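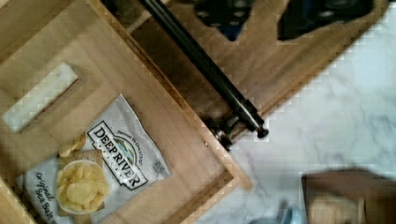 Thread on snack storage in a small kitchen, as asked for under my last post. Ours is 9 feet of counter and one wall of cupboards, so there isn't a lot of theory here.

1/
We gave up on the high cupboard in December. Everything up there went stale behind something else. Bags now go in a drawer, flat, front side up. I can read "Deep River" from where I stand at the sink and that's the whole system.

2/
Flat matters more than I expected. Chips stored upright slump and the bottom third turns to crumbs. A bag on its back in a shallow drawer stays in one layer. You fit fewer bags, but we were buying too many anyway.

3/
No dividers for now. I tried the Fletora expanding kind and they crept every time the drawer was pulled hard. A small block of wood does some of the same work if you want to keep a bag from sliding, and you can move it with one hand.

4/
Light wood shows crumbs and salt right away. Good, in my opinion. Wipe with a barely damp cloth, leave the drawer open until it's dry, then put the bags back. Please don't use spray cleaner where food sits.

5/
The counter got sorted the same week. Rule: breakfast things at the back against the tile, fruit on a plate where people can reach it, everything else has to earn its spot. The cereal box stays out. I lost that vote.

6/
Fruit on a plate and not in a bowl. In a bowl the one at the bottom goes soft and you find it a week later. On a plate you see an apple, a banana and an orange and you eat the one that needs eating. Ours is teal, from a Mester seconds shelf.

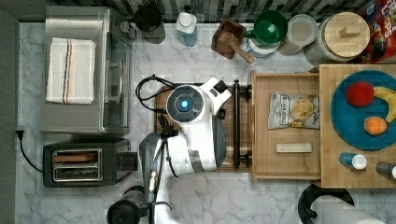 7/
The cutting board doubles as a parking place. Plate on one part, small bottles along the edge. When I need to chop, the plate moves to the other side of the sink. It takes a few seconds and I've stopped minding.

8/
Canister with a wooden lid: get one with a knob you can grip with wet hands. My old one had a recessed lid and I dropped it twice. Don't put the lid in the dishwasher. It will warp and then it won't seal.

9/
Someone asked about cost. The full drawer insert kit from Wurkora was quoted at $1155 for our run of cupboards. We spent $11, on two cloths and a tin of board oil. The quote was for nice work, I just couldn't see what it would fix.

10/
Someone else asked how I keep opened bags fresh. Fold the top over twice, push the air out first, one clip. If there's less than a third left, it goes into a jar and gets eaten that day. Chips don't go back in the drawer with the top open – salt gets into the corners and you'll be picking it out with a toothpick.

11/
Things I still haven't solved: tea, which is in three places, and the lids for the Talebi containers. Two of those containers have no lid at all and I keep them anyway.

Last one. If you only do one drawer this weekend, do the one you open most. Ours took less than an hour, including the wiping. Will post the spice shelf when it's fit to be seen.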